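Subject: Re: [sharing-biz] Rental vs. membership for the tool and appliance pilot

Hi all,

Great thread, and I've been itching to jump in since I saw this:

> We ran the numbers on renting by the day and they look fine on paper, but
> we lose money on every short rental once delivery is counted. Has anyone
> tried a flat membership instead? Our board thinks people will sign up in
> May and then take out everything we own.

We have! Jiltley switched last year and I'd do it again tomorrow. We had 126 households on day rentals, and most of them borrowed something once and vanished. Under the flat fee they come back, they bring neighbors, and (this was the part I loved) they started telling us what to buy next. We got a better product list out of three months of member emails than out of the survey we paid for.

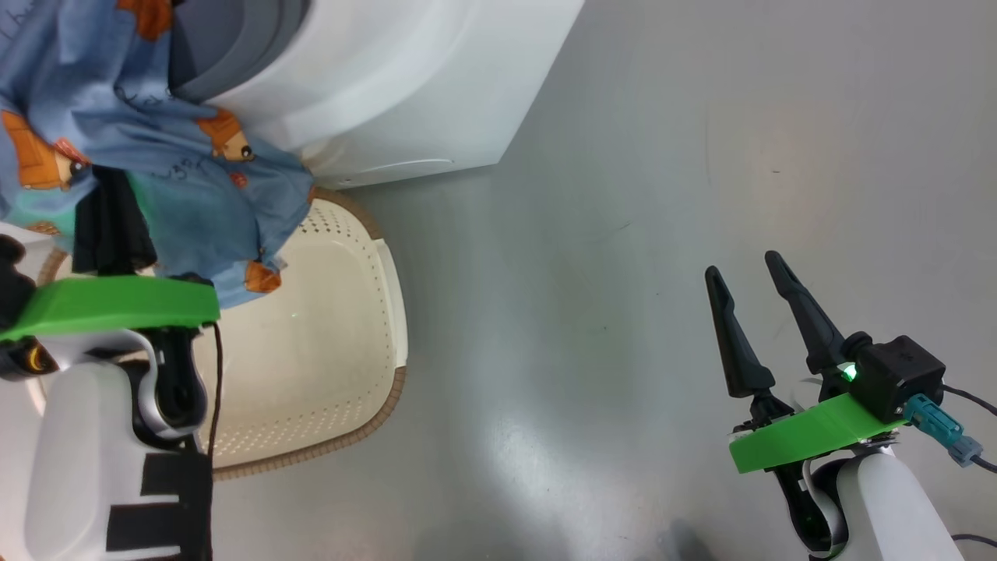

Washer and a bear-print garment.

The "take out everything" worry was ours too. We set a limit of two items at a time and waited for the complaints, and there were very few. What did bite us was delivery. People treated it as free, so they'd order a carpet cleaner in the morning and a ladder the same afternoon, two trips! Now the fee covers two deliveries a month and pickup at the counter is unlimited. The van costs dropped enough that I stopped dreading the fuel bill.

If you're looking for partners, Emen stores our bulky stuff and Adum handles the booking side. I'm happy with both, but do read the storage terms slowly. We missed a clause on seasonal rates and it cost us $1,000 the first winter.
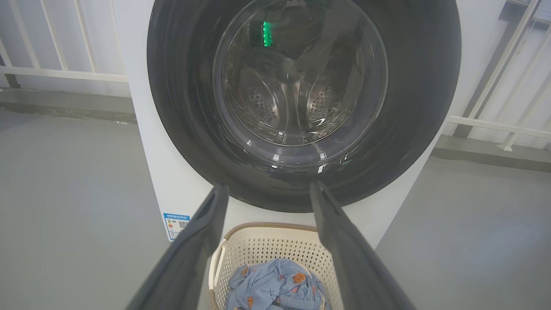 Front-loader, looking at the door.

On pricing: we tried three levels and it was a mess. Folks wrote in asking which one they were on, and half the time I had to look it up myself. One level at $18 a month has been so much easier to explain on the phone. I'd start there, and only add a second level if a business customer asks for one. Jelínek did it the other way around and they've been folding their levels together ever since, if I read their last post right.

Two small things I'd do sooner: write the late return policy before launch, and put the renewal date in every receipt.
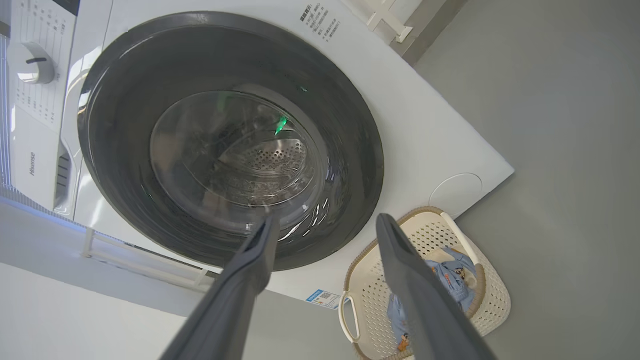
Do you hold a deposit on the expensive items?
We dropped deposits for members after their second month and kept them for new sign-ups on anything that would cost over $1,000 to replace.

I can share our sign-up wording and the spreadsheet behind the delivery limits if anyone wants them, just reply on the list so others can grab them too. And please post how the board meeting goes, I'm really curious which way they lean!

Cheers from Jiltley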